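Second Progress Report: The Lunch Room Project
Submitted to the Gendell Fund by Gus Tillman
Sunday, June 23, 2019

Since the first report went in we've gotten a lot done, and I'm really happy to be writing this one! The short version is that the plates are picked, most of the menu cards are drafted, and we're inside the budget with one purchase still to make.

For anyone at the Fund who's new to this, the grant pays for a picture-based lunch guide for the Fletden adult learning center. Many of our learners are just starting out with English, and a good number want kitchen or cafeteria work. We wanted food words taught with real food on real plates, set out on a table and in a cabinet, so that "put the egg next to the noodles" is something you do with your hands (and then, if you're lucky, eat).

Plates and furniture

We tried three kinds of plate and settled on plain round white ones. The patterned set I was so excited about in the first report was a flop, I'm sorry to say. Learners kept talking about the flowers. On white, a boiled egg is a boiled egg from across the room. The black table has been just as good a choice. It's square, it's easy to wipe, and two plates side by side fill up most of the far half while leaving plenty of bare surface in front for moving things to.

The cabinet is black too and gives us a shelf to work with, so we finally have a proper way to teach "in," "on" and "in front of." I'd budgeted for a second cabinet and I don't think we need it. I'd like to put that money toward more plates, if you agree.

Food

We started with a list that was far too long and cut it down to things that hold their shape, are cheap at any grocery store and look different from one another. Boiled eggs made it. So did noodles, buns and watermelon, which gets a happy noise out of people every single time. Soup is out for now. I still want it back in once we've got bowls we like, and Devero has offered to send a couple of samples to try.

The noodles took some learning. Heap them small! A big serving slides toward the rim as soon as the plate gets moved, and a little mound in the middle stays put much better. The eggs we now peel ahead of time. The first batch we left in the shell and people quite reasonably stopped to peel them, which ate up half the session.
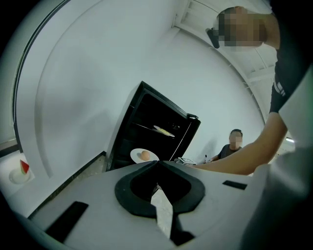
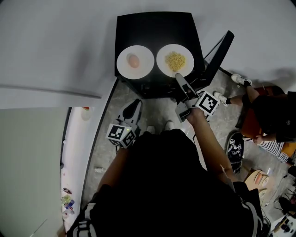 First picture: a bun in front of the cabinet, watermelon off to the left. Second picture: egg and noodles on the black table.

Cards and word lists

Each food gets a card with the word in large type, and on the back are two short instructions to follow at the table. Sokol is printing them on heavy stock. The proofs looked great apart from "noodels," which I typed myself and have fixed. Our first print run is 100 sets, enough for every table at Fletden plus spares for the evening group.

We've also changed the order. Lessons used to open with naming and go on to placing. Now they open with placing, one plate at a time, and the names come along as people need them. The quieter learners join in a lot sooner this way, and I wish I'd thought of it months ago.

Money

The equipment line was $2,000 and we've spent roughly three quarters of it, on the table, the cabinet, plates and storage bins. Food comes out of the center's own supplies line. The remaining purchase is a cart with a lid, so the plates can go down the hall without a trip back for each one.

Still to do

Finish the cards for fruit (only watermelon is final). Test the bowls. Write the teacher's page for the cabinet lesson, where my draft runs far too long and needs a firm editor. Run the full set with the evening group and get their comments before the final report in December.

If anyone from the Fund would like to come by for a session, please do, and come hungry.

Recent reports
First Progress Report: The Lunch Room Project
Fletden Evening Group: Year in Review
Choosing a Table: Notes and Prices
Reading Corner Final Report

Comments (3)

marla_k: Please bring soup back! My group asks for the word "ladle" constantly and I have nothing to show them.

R. Dunmore: Agree on the plain plates. Did you look at trays? We switched last year and cleanup is faster.

Gus Tillman: Trays are a great idea, I'll price some along with the cart. And Marla, I'm working on the soup!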